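Two cameras, one cart: speaker notes
August | Uliana Hrytsenko
Print this page | E-mail this page

Start w/o slides. Say hi, name, Foltcombe group. Thank the Hebden people for the room.

Slide 1. What we wanted to find out. Cart drives itself down back lanes, slow. Old camera is the wide one, new camera is narrower but has a better sensor. Same mount height, same controller to begin with. Which one loses the curb less often. That's the whole question, don't let it grow.

Slide 2. Setup. Two cameras, 11 runs each, same lanes. Swapped them at lunch so the light wouldn't favor one. (It still did a bit, say so.) Mention that Ededthorpe lent us the second mount, ours was bent.

Slide 3. Labels. 1,215 frames marked by hand, curb line left and right, nearest parked vehicle. Took forever. Skip the labeling tool unless asked, there's a backup slide.

Slide 4. Results, wide camera. Finds the lane edge early when there's a proper curb. Gets worse close in, things right next to the cart smear out and the edge finder jumps onto them. Exposure hunts a lot at the end of the lane where it opens up to sky. Pause here, let them look at the plot. The spike is run 7, somebody will ask. Loose connector.

Slide 5. Narrow camera. Cleaner edges, fewer jumps. But it misses anything beside the front wheel, and on a tight lane that's the part you care about. We stopped the cart by hand more often with this one. Don't oversell it just becuase it's new.

Slide 6. Controllers. Quick. Old controller, the Clunesgate board, worst delay from frame to steering was 278 ms. New one better, but it drops frames when it warms up, so I don't have a fair number yet. Say that plainly, no number. If they push, tell them to come back after the fan gets fitted.

Slide 7. What the lanes are like. Leave up while talking, no need to go thru every bit. Points to make: no painted lines to follow, so it's all edges. Things very near the camera blur badly. Parked vehicles take a side away.
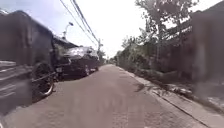

Parked side flips in the next one:

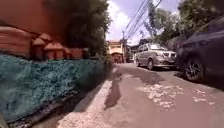 So what do we keep? For now the wide camera, with the outer strip masked off so the edge finder can't grab it. Plus exposure locked on the lower half, where the road is. Tried that Wednesday on the bench with saved frames, looks good, has not been on the cart yet. Be clear about bench vs cart, got burned on this last time.

Slide 8. Still open. Bright sky at the far end. Shade under trees, the edge finder likes shadow lines way too much. And walls with no curb in front, do we treat the wall as the edge or keep a gap? We do both right now depending on who wrote the config. Ask the room. Hebden had some opinion on this at dinner.

Running late? drop slide 6, go straight to 7.

Questions. Likely ones: why no lidar (cost, and weight on the front), rain (not tested), can they have the labels (yes, e-mail me).

Leave the contact slide up. Take the adapter home this time.

Recent talks
Mounts that don't wobble: what we tried at Ededthorpe
Picking a steering controller for slow carts
Hand labels, and how to check them
Foltcombe group: bench day notes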